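这篇教程写我怎样比较两种夹爪，用来抓软的食品，主要是三明治。中文不是我的母语，有些说法可能不太自然，请多包涵。步骤我都按自己做的顺序写，您可以照着做，也可以只看需要的部分。

日期：2022年1月29日

# 用双臂机器人比较两种二指夹爪：从安装到记录

## 适合谁看

您已经有一台能动的机械臂，会用示教器或者脚本让它走到一个点，但是还没有认真比较过夹爪。如果您的机械臂还没有完成零点标定，请先做标定，再回来看这篇。

我比较的两个夹爪是：

- **Cosgate 二指电动夹爪**：行程比较大，手指是平的，控制器可以设力也可以设速度。
- **Cakon 二指电动夹爪**：行程小一些，手指短，响应快，但是力的档位只有几个。

控制软件是 Kirwood，版本是去年六月以后的那个。旧版本也可以用，但是旧版本里夹爪的位置反馈单位不一样，下面的数字您需要自己换算。

## 准备的东西

1. 机械臂和控制柜，法兰接口要和夹爪的转接板一致。
2. 两个夹爪，各自的线和转接板。
3. 一个固定相机。它不参加控制，只用来录像，以后可以回看。
4. 要抓的物品。请至少准备一种软的、一种硬的、一种包装光滑的。我用三角形三明治、巧克力棒和小盒装的东西。
5. 放物品的托盘。托盘的边请选矮的、圆角的，高边托盘会和手指碰撞。
6. 扎带和魔术贴，整理线用。
7. 一个表格，纸的也可以。

三明治请多买几个。同一个三明治夹过几次以后面包会变形，后面的结果就不能和前面的比较了。我的规则是每个三明治最多用三次，然后换新的。

## 第一步：装夹爪，整理线

先断电，再装。听起来很简单，但是我第一次换 Cakon 的时候没有断电，控制器报了一个通信错误，我花了一个下午找原因。

把转接板装到法兰上，螺丝对角拧，先都拧到一半，再拧紧。然后装夹爪，手指张开的方向要和工具坐标系的 Y 轴平行。这一点请一定检查，方向差九十度的时候，三明治会从尖的那一边被夹住，面包马上就裂开。

线沿着手臂走，每个关节前后各固定一次，关节的地方要留一段松的。怎样知道留得够不够？用手动低速模式，把第五和第六关节分别转到两个极限，看线有没有拉紧。拉紧了就再放一点。放得太多也不好，线会垂下来，扫到桌子上的东西。

如果您的机器人是双臂，请把不用的那只手臂折叠到休息位置，并且在 Kirwood 里把它设成“保持”。不要只是停止程序。停止程序以后，别的脚本还可以给它发命令。

## 第二步：设工具坐标和负载

在 Kirwood 里打开“工具”页面，给两个夹爪各建一个工具，名字要分清楚。我用的是 `gripper_a` 和 `gripper_b`，后来自己也忘记哪个是哪个，所以建议您直接写牌子的名字。

需要填的内容：

| 项目 | Cosgate | Cakon |
|---|---|---|
| 法兰到指尖的距离（毫米） | 178 | 按实际测量 |
| 手指方向 | 平行 Y 轴 | 平行 Y 轴 |
| 负载 | 夹爪加转接板 | 夹爪加转接板 |

Cakon 的距离我没有写在表里，我的转接板是自己加工的，和您的不会一样。测量的方法：让指尖轻轻接触桌面，读法兰的高度，减去桌面的高度就可以。测三次，取中间那个值。

负载请称一下再填。填得太轻，手臂停下来的时候会有一点下沉，抓软的东西时这一点下沉就足够把面包压扁。

## 第三步：设夹持力和速度

软的食品，力要从最小开始试。我在 Cosgate 上的做法是：

1. 把力设到最小，速度设到最慢。
2. 夹住三明治，抬高 70 毫米，停两秒。
3. 如果滑下来，力加一档，换一个三明治再试。
4. 如果没有滑，记下这一档，再加一档，看面包有没有明显的压痕。
5. 用“不会滑”和“有压痕”中间的那一档。

有的三明治这两档是挨着的，中间没有别的档。这种情况我选“不会滑”的那一档，然后把搬运的加速度降低。

Cakon 的力只有几个档位，所以第五点经常做不到。我的办法是在手指上贴一层薄的硅胶垫。摩擦大了，最小的那一档就够用了。但是贴了垫子以后，开口会变小，行程要重新标一次。做比较的时候，请在表格里写清楚有没有贴垫子，不然两个月以后您自己也看不懂。

速度的问题比我想的要重要。同样的力，手指合得快的时候，接触的一瞬间力会超过设定值。控制器显示的是稳定以后的力，看不到这个瞬间。所以请把最后一段行程设慢，前面可以快。

## 第四步：写抓取动作

动作分成下面几段，每一段在 Kirwood 里是一个单独的块：

1. **接近**：到物品正上方，高度要比桌上最高的障碍物高。
2. **下降**：直线运动，慢速。
3. **合拢**：等夹爪返回“已夹住”的信号，再等 400 毫秒。
4. **抬起**：直线运动，先慢后快。
5. **移动**：到托盘上方，加速度要小。
6. **放下**：下降到托盘表面上面一点点，停住，再张开。
7. **离开**：直线向上。

第三段里的等待时间不要省。我试过不等，夹爪说已经夹住，其实手指还在往里压，手臂一抬，三明治就歪了。

第六段是两个夹爪差别最大的地方。Cosgate 的手指长，放的时候可以离托盘比较远，腕部不会碰到旁边的东西。Cakon 的手指短，腕部要降得很低，如果旁边有展示架或者瓶子，就要先检查手臂的姿态。我的桌子上东西比较多，所以这个检查我每次都做：在放下点前面停住，看手腕和周围的距离，没有问题再继续。

放下的高度怎样选呢？三明治离托盘太高，张开以后会倒，或者馅会散。太低，手指的尖先碰到托盘，手臂会报碰撞。我先让空的夹爪慢慢下降，碰到托盘以后记下高度，然后加上几毫米，这个就是放下点的高度。换托盘以后要重新做。
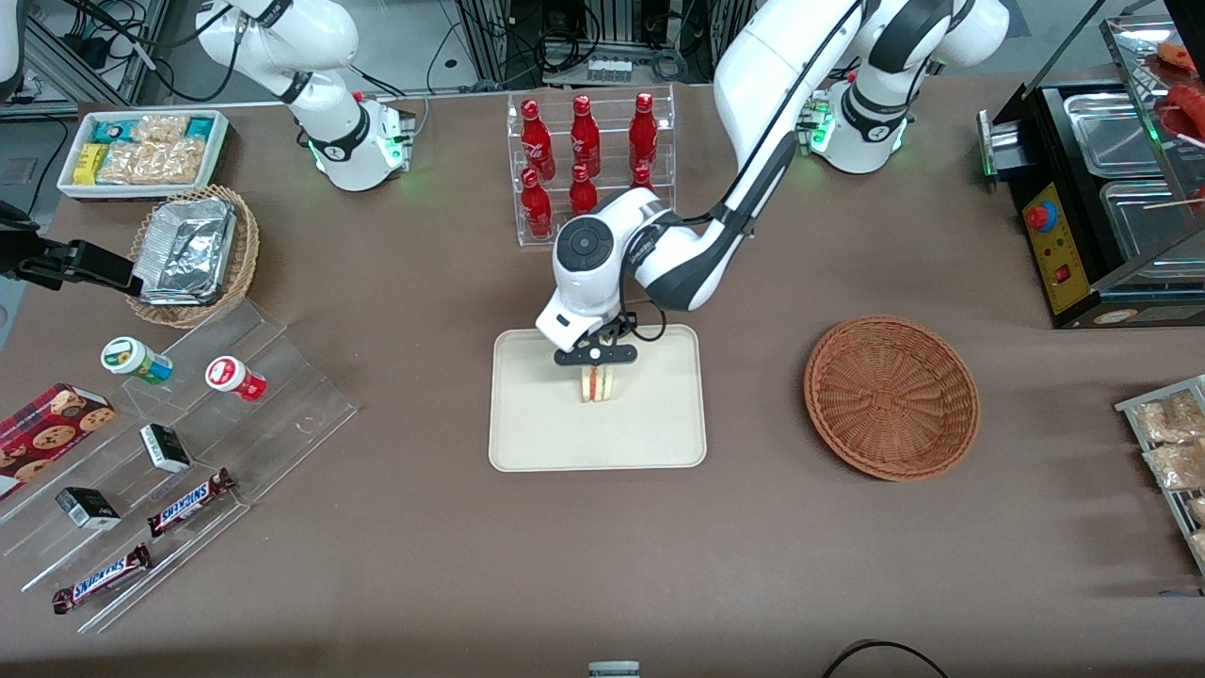
## 第五步：做重复测试

一次成功没有意义，请做多次。我两个夹爪加起来做了 314 次，分了好几天，每天开始的时候先空跑一遍，确认点位没有变。

每一次在表格里记这些：

- 夹爪的名字，力的档位，有没有贴垫子
- 物品
- 结果：成功、滑落、压坏、放歪
- 备注

“放歪”请先定一个标准。我的标准是：三明治的一边超出托盘的边，就算放歪；在托盘里面转了一点角度，不算。没有标准的话，上午和下午的判断会不一样，我自己就是这样，后来只好看录像重新分。

录像的命名我用“夹爪_物品_序号”。相机请固定好以后不要再动。如果相机动过，以前的录像和现在的录像就很难放在一起对比。

两个夹爪请交替测试，不要先做完一个再做另一个。三明治从冰箱拿出来，放久了面包会变软。如果 Cosgate 都在上午做，Cakon 都在下午做，您比较的就有一部分是面包，没有办法分开了。换夹爪比较麻烦，我是每二十次换一次，已经是我能忍受的最多的次数。

## 第六步：看结果

我这里只写自己的结论，您的物品不同，结论可能也不同。

**三明治**：Cosgate 比较好。力可以细调，压痕少。Cakon 不贴垫子的时候滑落比较多，贴了以后接近 Cosgate，但是放下的时候垫子会粘住包装或者面包，张开以后三明治有时跟着一边的手指走一点，就放歪了。解决的办法是张开的速度放慢，张到一半停一下，再全部张开。

**巧克力棒**：两个都可以。Cakon 更快，节拍明显短一些。要注意包装两头的封边，夹到封边就会转。夹中间就好。

**小盒子**：如果盒子是斜着放的，两个都容易失败，这是姿态的问题，和夹爪没有关系。请先把工具的角度和盒子对齐，再比较。

如果只能买一个，主要抓软的食品，我会买 Cosgate。如果东西都是硬的，位置也固定，Cakon 就够了，价格也低。

## 常见的问题

**夹爪返回“已夹住”，但是手里没有东西。**
检查最小开口的设定。两个手指自己碰到一起，控制器也会以为夹到了物品。把“夹住”的判断改成：力达到，并且开口大于物品厚度的一半。

**手臂在放下点前面报碰撞。**
先看负载有没有填错工具。换夹爪以后忘记切换工具，这个错误我做过超过 70 毫米的高度误差，幸好下面是空的桌面。

**线在转动的时候碰到夹爪。**
在腕部再加一个固定点，用魔术贴，不要用扎带。扎带的尾巴很硬，会刮到旁边的包装。

**Kirwood 里看不到夹爪。**
Cakon 的地址出厂时和 Xenos 的输入输出模块是一样的。如果您的控制柜里也有 Xenos 模块，请先改夹爪的地址，重新上电，再扫描。

**固定相机看不清手指。**
手臂从上面伸下来，腕部会挡住一部分，这很难避免。可以把相机往侧面移，让它看到手指张开的方向。但是请在测试开始以前移，不要在中间移。

## 还没有做的

带汁的食品我还没有试，也没有试香肠这种圆的东西。圆的东西平的手指夹起来会滚，可能需要换成有 V 形槽的手指。Cosgate 有这种手指，我已经订了，等收到以后会把测试的表格补在这一页的后面。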